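Imprimer | Envoyer par e-mail
12 partages | 4 commentaires

Heltix ouvre le code de Plamo, son planificateur de mouvements pour robots mobiles

2025-02-17

La société Heltix a publié la version 4 de Plamo, son logiciel de planification de mouvements pour bras montés sur base mobile. Le code source, jusqu'ici réservé à quelques clients, est désormais accessible à tous sous une licence qui autorise l'usage commercial. L'éditeur met aussi à disposition les scènes de test et les journaux d'essais qui ont servi à préparer cette version.

Plamo calcule la trajectoire d'un bras entre sa position de départ et un objet à saisir, en tenant compte des obstacles relevés par les capteurs. Les versions précédentes traitaient séparément le déplacement de la base et celui du bras : le robot roulait jusqu'à un point fixé d'avance, s'arrêtait, puis le planificateur cherchait une solution pour le bras seul. Lorsque la base s'était arrêtée quelques centimètres trop loin, la recherche échouait et il fallait recommencer depuis le début.

La version 4 traite les deux ensemble. Le logiciel évalue plusieurs positions possibles de la base, écarte celles d'où la poignée visée n'est pas atteignable, puis choisit un trajet complet. Si la base dérive légèrement à l'arrêt, la trajectoire du bras est corrigée sans nouveau calcul global.

Le cas d'usage retenu pour les essais est l'ouverture de tiroirs dans un environnement de bureau. « Un tiroir paraît simple, mais le bras doit suivre une ligne droite pendant toute la traction, et le meuble finit par occuper l'espace où se trouvait le robot », explique Vaughn Mahmoud, responsable du développement de Plamo chez Heltix. « Avec l'ancienne version, on obtenait souvent une bonne prise et une traction impossible. »

L'équipe a travaillé sur des classeurs, des caissons et des meubles à compartiments dont les poignées diffèrent par la forme et la hauteur. Les poignées encastrées restent les plus difficiles à traiter, l'espace laissé aux doigts de la pince étant réduit et les mesures de profondeur peu fiables sur les surfaces métalliques.
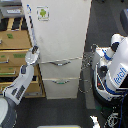 Un robot Fetch et un bras blanc près d'un classeur gris clair à poignée métallique courbe.

La campagne d'essais a porté sur 600 ouvertures, lancées depuis des positions de départ tirées au hasard. Selon les chiffres communiqués par Heltix, 471 ont été menées à terme sans intervention. Les autres se répartissent entre des poignées mal localisées, des glissements pendant la traction et des arrêts décidés par le logiciel lui-même, lorsqu'il estime que l'effort mesuré au poignet dépasse la limite fixée par l'opérateur. L'entreprise ne donne pas de résultat comparable pour la version précédente, qui n'avait pas été soumise au même protocole.

Le module de perception a également été revu. Il repose sur Cluvby, une bibliothèque de segmentation développée par le laboratoire Oyelaran, partenaire du projet depuis l'origine. Cluvby isole la façade du meuble, cherche les lignes de séparation entre les tiroirs, puis propose une ou plusieurs poignées candidates avec un indice de confiance. Plamo peut désormais planifier une approche vers plusieurs candidates à la fois et n'en retenir une qu'au dernier moment, une fois que le bras est assez près pour que la mesure s'améliore.

Un autre changement concerne la représentation des obstacles. Le bras du robot apparaissait parfois dans sa propre carte de l'environnement, sous la forme de points que le logiciel prenait pour un objet voisin. Le planificateur refusait alors tout mouvement. Un filtre fondé sur le modèle géométrique du robot retire ces points avant le calcul. Il doit être réglé pour chaque machine, et un fichier mal renseigné peut masquer un obstacle réel. La documentation recommande de vérifier le résultat dans la fenêtre de visualisation avant toute exécution à pleine vitesse.

Côté outils, Heltix fournit une interface de relecture qui permet de rejouer un essai pas à pas, avec les trajectoires envisagées, celle qui a été retenue et le motif de rejet des autres. Les journaux sont enregistrés dans un format texte lisible sans logiciel particulier. Les 1202 scènes de test publiées avec le code peuvent être chargées dans cette même interface, sans robot connecté.

Certaines limites sont indiquées dans les notes de version. Plamo ne gère pas les tiroirs verrouillés ni les portes battantes, dont le mouvement circulaire demande un autre modèle. Le calcul suppose que le meuble ne bouge pas pendant la traction ; sur un caisson à roulettes, le comportement n'est pas garanti. Quant à la coordination de deux bras appartenant à des machines différentes, elle est proposée à titre expérimental et désactivée par défaut.

« Nous savons que cette partie n'est pas prête », indique Vaughn Mahmoud. « Les deux planificateurs échangent leurs trajectoires, mais si l'un prend du retard, l'autre attend, et on perd beaucoup de temps. Nous préférons que d'autres équipes puissent regarder le code maintenant. »

Les utilisateurs de la version 3 devront convertir leurs fichiers de configuration. Un script est fourni pour les cas courants, mais les contraintes de mouvement écrites à la main doivent être reprises une par une. Les corrections de sécurité de la version 3 seront assurées jusqu'en octobre.

Heltix continuera de vendre un contrat d'assistance, qui comprend l'adaptation à de nouvelles machines et la formation des opérateurs. Les contributions extérieures seront acceptées après relecture par l'équipe de développement, qui demande que toute modification du planificateur soit accompagnée des journaux obtenus sur les scènes de test.

À lire aussi
- Cluvby : la segmentation des façades de meubles passe en temps réel
- Oyelaran publie ses outils d'étalonnage main-œil
- Contrôle en effort : comment régler les seuils d'arrêt d'un bras
- Cartes d'occupation et bases mobiles, les formats en usage

Imprimer | Envoyer par e-mail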